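Home Stories Poems Contributors Back Issues Submit Contact

The Saturday Bus to Flullau

Rosalinda Tagle had the front seat because she got sick in the others. The driver had put his jacket on it to save it for himself at the break, but he moved it when she explained.

The bus left Giretti at eight in the morning with most of its seats empty. It stopped at the hospital, then at the garden centre, then climbed. She had her mother's clock on her knees in a pillowcase. It had stopped in February and she had waited to see if it would start again.

"Is that alive?" said the driver.

"It's a clock."

"Bielecka's?"

"If he's open."

"He's open. He might not come to the door."

The road went up through Pladura, where a man got on with a sack of onions and got off again at the next stop. After that there were only pines. Rosalinda ate half a cheese roll and kept the rest. She had been to Flullau once before, as a girl, and remembered a fountain and being told not to drink from it.

The fountain was still there. She walked past it and up the lane behind the church, counting on the number being painted on the wall as the woman at the post office had said. It was painted on the gate instead, and she went by it twice.

Bartosz Bielecka did come to the door, after a while. He was wearing two jumpers and had a pencil in his mouth. He took the pillowcase from her without asking what was in it and carried it through to the back, and she followed him, there being no one to tell her to stay where she was.

He took the clock out and turned it round. He opened the little door and looked in for a long time.

"Who oiled this?"

"My mother."

"What with?"

Rosalinda thought about it. "Saludo," she said.

"That's salad oil."

"She used it for everything. Hinges. Her hands."

He nodded and wrote something on a card. He had a drawer full of these cards, and he walked his fingers along the tops of them until he found where hers should go. Then he changed his mind and took it out again and laid it on the bench.

"Fifty to clean it," he said. "Another fifty if the spring is gone. I don't think the spring is gone."

"It has a date on it. On the back. My mother always said 1644."

He put his glasses on and tilted the clock to the window.

"That's the number of the case," he said. "They made a lot of cases."

"So it isn't old."

"It's as old as I am."

She found she didn't mind. Her mother had told everyone, the priest and the gas man and both of Rosalinda's husbands, and now there was only Rosalinda left to correct. She asked if he could leave the number where it was. He said he had no reason to touch it.

The bus back was at a quarter past three. She sat on the wall by the fountain and finished the roll. When the driver came out of the café he looked at the pillowcase, folded flat beside her, and held the door.

"He came to the door, then," he said.

"He did."

She took the front seat. At Pladura the man with the onions was waiting, without the onions, and he sat down across from her and asked her the time.
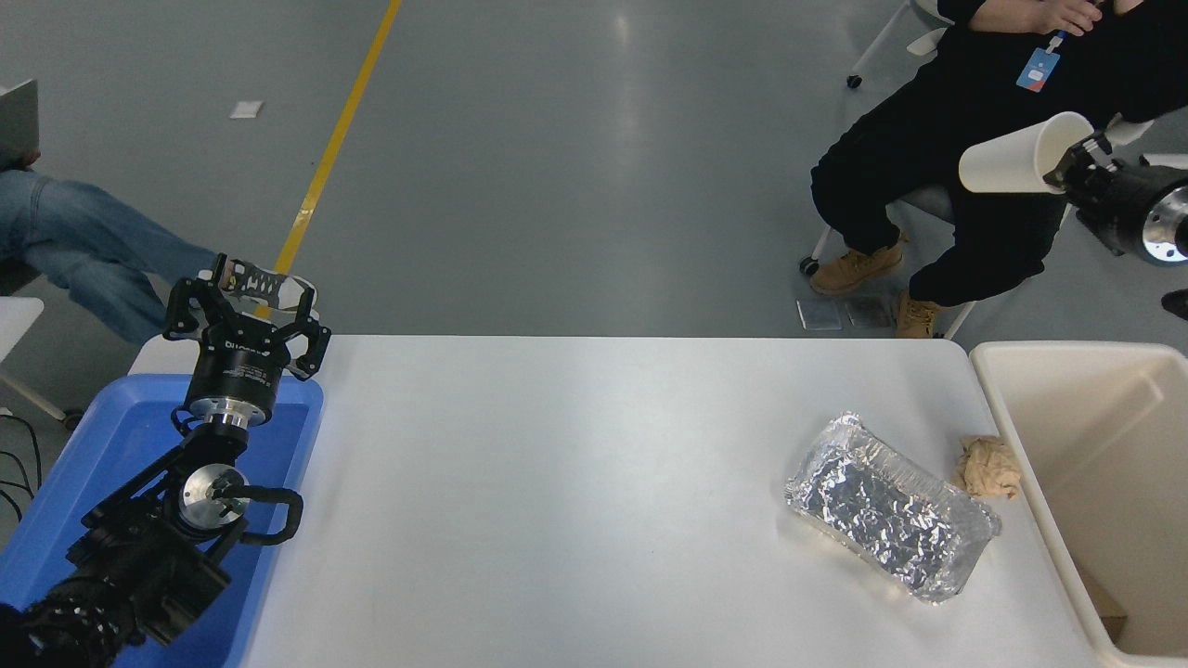

White table, grey concrete floor.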